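Laundry remains the chore by which I judge claims about domestic automation. A dishwasher rack has fixed geometry. A pallet has fixed geometry. Cloth has none until something holds it, and each new grip changes the problem.

The Pesonen report on household handling, released in June, logged 3,838 attempts at picking up and squaring a single piece of fabric. In 509 of them the fingers closed on two layers when one was wanted. The authors treat this as a sensing fault. I would call it the central difficulty of the task.
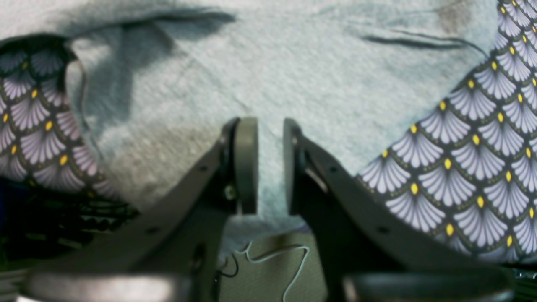 Can a machine fold the household wash today?
Only if someone sorts it first, lays out one piece at a time and accepts a slow cycle.

Mervin Campbell, who ran the garment line at Filau before it closed, puts the threshold at 53 seconds per item, grasp to stack. Past that figure, he argues, a commercial laundry in Pernport is better off paying a person, and I have seen no costing that contradicts him. Homes are more forgiving on time and far less forgiving on supervision.
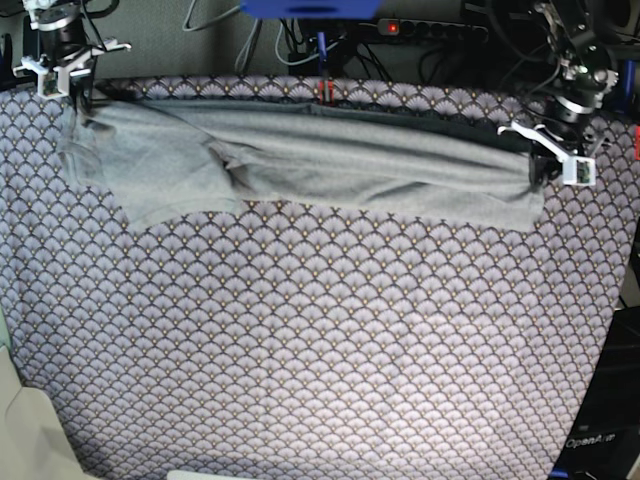 Supervision is where the trade literature goes quiet. Gunenley quotes throughput for its folding cell with an operator standing by, and the operator's wage appears nowhere in the totals. A flat towel can tolerate that arrangement. Sleeves, hems and doubled edges call for intervention often enough that the labour saved is mostly relabelled. I would favour publishing interventions per hour beside every cycle time, with the garment types listed, before any more money goes into faster arms.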